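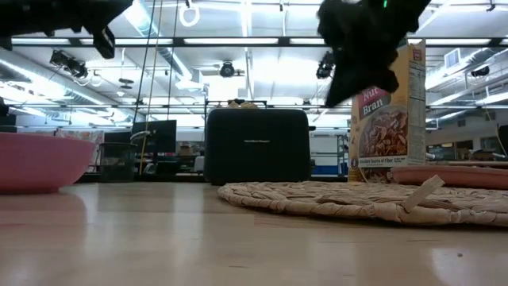
Toaster, cereal and placemat on the breakfast table at Zolumico.

Posted 17/02/2023

I've wanted a machine to make my breakfast since I was small, so when Zolumico opened its doors for the afternoon I booked a place the same evening I saw the notice. It's 23 miles from my front door, mostly dual carriageway, and then a bit of an industrial estate where every unit has the same grey shutter (I drove past it twice). Tea on arrival, proper biscuits, a visitor sticker that wouldn't stay on my jumper.

They let us in by groups and ours was a mixed bunch, a few engineers asking about motors and the rest of us asking if it could do the ironing. It can't. The ironing project is called Zandow and it's parked until June, when they hope to have another go with tea towels and work up to shirts.

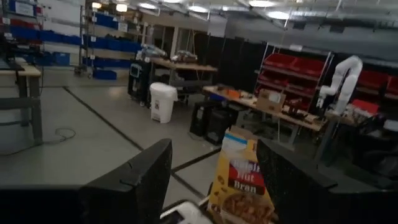 What I hadn't thought about is how awkward a cereal box is. It's light, it squashes, and it gets lighter as the week goes on. You and I grab one half asleep without a thought! Our guide said that squeezing just enough had taken them longer to sort out than anything to do with the arms themselves, and I believe it. I've crushed a few boxes myself.

The room is bigger than I expected, with shelves full of storage bins and black tape lines all over the floor, which I kept trying not to step on as if it were a playground game. The breakfast programme is called Trultden and it's run from a wooden table with a rail round it and the arms fixed to that. I got a spot near the front and stayed there while the others went off to look at the Schumacher stand, a little shelf-stacking demo meant for corner shops.

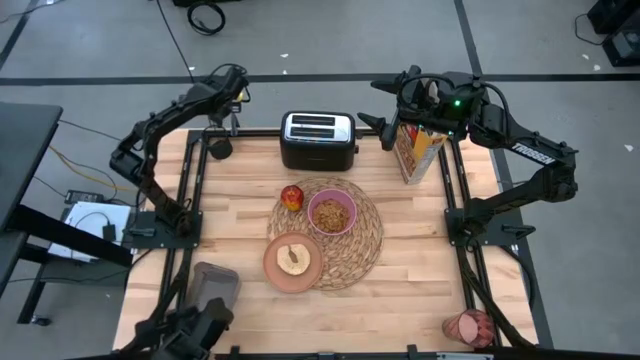

Cereal in the bowl, bagel on the plate, and the arms round the table.

So, can they do the chores yet? Sort of, slowly, and with somebody standing by. I asked for numbers and was told that out of 200 tries at one simple pick-up job, 93 went right without help. I thought that was rather good until I imagined my own kitchen at that rate, with the dog underneath. 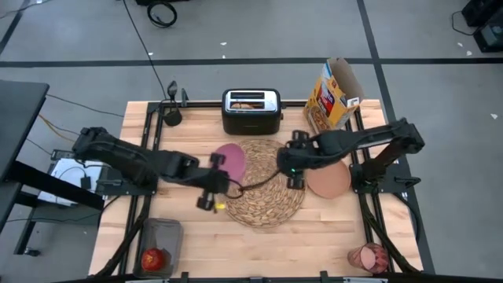 Sliced meat is the one I'd give up on straight away. It's floppy, it sticks to the next slice, and I make a mess of it with ten fingers, never mind two. Bread seems kinder, being a sensible shape with a slot waiting for it.

I'd go again. Parking is free but tight, the loos are up a flight of stairs, and bring a cardigan.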